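The Spare Room at Orkby, Sorted

Gallery
Text by Elsa Solberg
Posted 2026-09-06

The spare room at Orkby had been filling up since April. Winter bedding went in first, then the boxes from the Sæther flat, then the toys that Teodor Hovland's kids had outgrown. By the end of summer the door only opened halfway. Valter Strand and I took a weekend to go through it, and this page shows how we handled the soft toys, which took longer than everything else put together.

We worked on the bed. The floor was covered in boxes and the desk is too narrow to sort on. A plain sheet went over the mattress so that lint and crumbs could be shaken out of the window at the end of the day. Anything that was staying went into a basket. Anything going to someone else went into a bag by the door, with a name on a piece of tape.

The baskets are the white plastic kind with holes in the sides. We had used cardboard boxes before, and the toys at the bottom came out smelling of cardboard. The handles are cut into the ends, so a full basket can be pulled off a shelf with one hand.

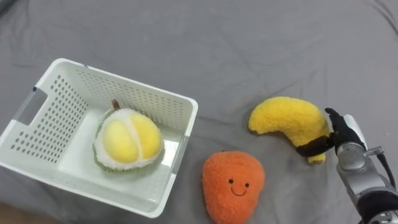
Plush durian, cut open to show the yellow segments. First one into the basket.

The durian came from Munther Abou Jaoude, who brought it back from a trip and gave it to the youngest. It was never played with much, but it has been on every shelf in the house at one time or another. It stays. The other food toys were going to share its basket, and then we found there were only two of them, so the small animals went in as well.

Sorting rules, for anyone doing the same job:

Keep it if somebody asks for it by name. Pass it on if it is clean and whole. Mend it the same week or let it go. I had a bag of toys waiting for new eyes and new seams that was older than some of the children – that bag is gone now.

Washing was done in small loads, inside pillowcases, at 30 degrees. Felt parts and anything with a stiff core were wiped with a damp cloth and left on the rack overnight. The tumble dryer is fine for towels, but it flattens the pile on most plush, and I have ruined enough rabbits to leave it alone.

The shelf is an Ornwood that Edvin Lie cut down for us. It is 90 cm wide and stands under the window, low enough for the kids to reach. We put the toys on the bottom and the bedding on top. Labels are still missing. Valter wants printed ones and I would be happy with a marker.

Six bags left the house in the end, most of them to Teodor's sister. The boxes from Sæther are still against the wall and will get their own page when we have opened them.

More from the house: Hall closet – Kitchen drawers – The shed, first attempt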